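Sim bench notebook, November — open day at Lullport

Florian Strebel wanted the two-arm kitchen task on the big screen for the open day, so that's what I ran all afternoon in Cuker. First group came in at 3 and filled the room faster than I'd planned for (note to self: move the coat rack!). I let them look at the counter setup for a bit before saying anything, and they all started guessing what the plate was for.
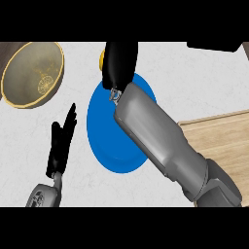

Talking to the visitors

I loaded seed 371 and left it there, so Florian and I could both talk over the same layout. The kids wanted to know who was driving. The grown-ups wanted to know what it cost — I sent those to Florian. One woman from Noguchi asked really good stuff about contact settings and I've promised her our friction notes, must dig those out of the Susance folder. I also paused with the lemon on the blue plate and the right hand next to it, and got people arguing over where they'd put the thumb.
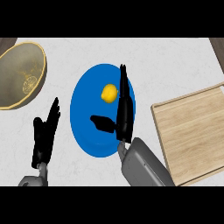 Does the simulator run the same code as the real arms?
The control part is shared, and only the layer that talks to the motors gets swapped out.

I gave that answer 4 times, so it should go on the poster. Other fixes for next time: bigger captions, a louder mic, and a reset key that isn't right beside the quit key. Florian has the sign-up sheet and I'll copy the emails over once he finds it.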